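Chapitre 3
Les textiles dans la maison : fibres, entretien et rangement

Objectifs du chapitre
Distinguer les fibres naturelles des fibres chimiques
Lire une étiquette d'entretien
Choisir un mode de lavage et de séchage adapté

Une famille possède souvent plus de linge qu'elle ne le pense. Dans l'enquête menée en juin par Geetha Rajan auprès des foyers de Lulthorpe, un ménage déclarait en moyenne 28 serviettes et torchons, dont 11 servaient chaque semaine. Le reste attendait dans les placards.

Le coton et le lin sont d'origine végétale, la laine et la soie d'origine animale. Le polyester et le polyamide sont obtenus par synthèse. Chaque fibre réagit à sa manière à l'eau, à la chaleur et au frottement. Le coton supporte bien les températures élevées, alors que la laine feutre.

Mots clés : fibre, armure, grammage, apprêt, essorage.

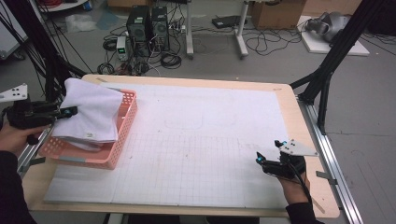 Le grammage indique la masse d'un mètre carré d'étoffe. On l'exprime en grammes, et nous le calculerons dans la première activité à partir d'un échantillon de torchon.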